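Projects > Condix > Datasets > README

# Condix: toy food and container set

Last updated: July 27, 2018

Condix is a collection of pictures of small toy food on a work table. It is one part of the bigger Zavent collection of household things. The pictures were taken in our room at Rerka, and the names of the objects were written by hand after.

## Objects

The set includes cucumber, tomato, radish, small berries and pink balls. Some of them lie inside a clear plastic container and the others are spread on the table. We did not try to make the table look tidy. A potted cactus belongs to the background and has its own label, `plant`. 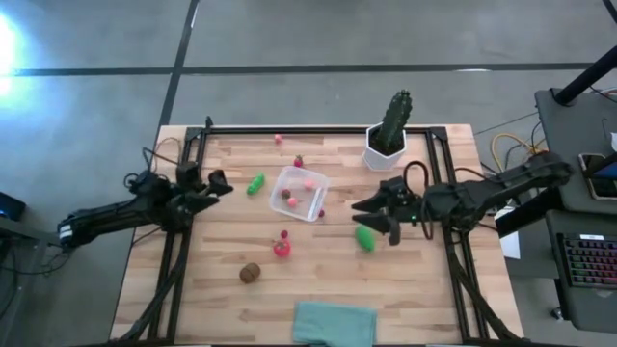 Please be careful with the label `small_round`. We use it for all round items which we could not name with confidence. In the May version some of these were called `potato`, and we removed this name.

## Files

- `labels.csv`: 1374 rows, one for each labeled object
- `layouts/`: 40 arrangements of the table
- `notes.txt`: corrections between version 1 and version 2

An object is marked `inside` only if it is fully within the walls of the container. If it touches the wall from outside, it is `outside`.

## Known problems

Very small berries are sometimes missing in the labels. The names of colors are also not always the same in both versions.

Contact: Lo Presti, dataset desk | © 2018 Zavent | Back to top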